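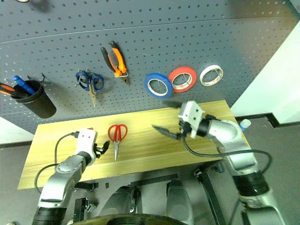
Colleen Fraser asks why a robot should need rules at all, when it cannot be naughty. It is a fair question, and a good place to begin. A robot does not choose to be careless. It moves its arms in the way that people have told it to, or in the way that it has learned. If those people forget something, the robot will not remember it for them. Rules are how the people who build and use robots look after everyone nearby.

This page is for visitors aged seven to eleven. It sets out the rules for tidying-up robots at the Flusdale workshop, where robots with two arms practise with scissors, pliers and rolls of tape.

Rule one: everything has a home

Each tool has a place on the pegboard, which is a board full of small holes. Pegs and hooks fit into the holes, and the tools hang from them. Scissors go on a hook and tape goes on a peg. Screwdrivers stand in the black cup.

A person can search a messy drawer by feeling about inside it. Many robots find that very hard. When tools hang apart from one another, there is more space for a robot's fingers to close on the right one. A tidy board also helps people – they can look at it before they start and see whether anything is missing.

Scissors left on a table should be hung up when the job is over. If the robot cannot do it, a grown-up presses the stop button first and then hangs them up by hand.

Rule two: keep out of reach

Every robot arm has a reach, just as you do. Stretch out your arms and turn slowly on the spot. The space your hands pass through is your reach. At Flusdale the floor is marked with a line 700 millimetres beyond the furthest point the robot can touch. Visitors stay behind the line whenever the power is on, even if the arms are still. A robot that is waiting can look just like a robot that is switched off.

Rule three: slow near sharp things

When the robot is working with scissors, its hands may travel no faster than 400 millimetres in one second. The points must face down or away from people. The robot must never pass scissors to a child, and a child must never hold out a hand to take them.

Rule four: look before you close

A gripper is a robot's hand. Ours has two fingers that open wide and then squeeze together. Before the gripper closes, the robot should check what is between its fingers. If it is not sure, it should open them, move back a little and look again. Taking extra time is allowed. 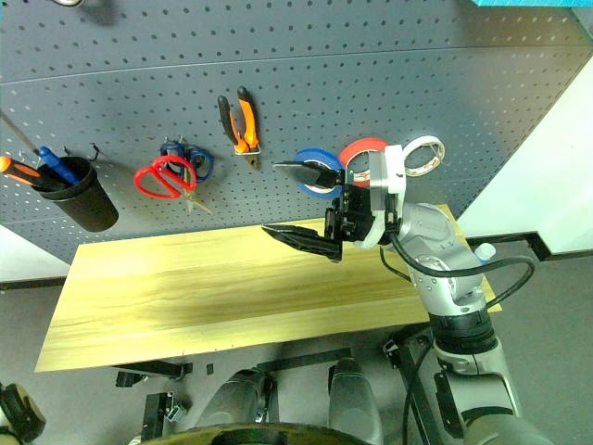

Rule five: somebody is always in charge

One trained adult stands beside the stop button for the whole session. That person does not read messages, tidy shelves or give tours. If you see something that worries you, say "Stop" in a loud voice. You will not be in trouble if it was a mistake.

Words to know

Gripper: the part at the end of a robot arm that takes hold of things.
Reach: all the places an arm can get to.
Standard: a set of rules that many people have agreed to follow.

Flusdale Workshop, Learning Office, Room 1202 | Contact us | © Flusdale Workshop | Back to top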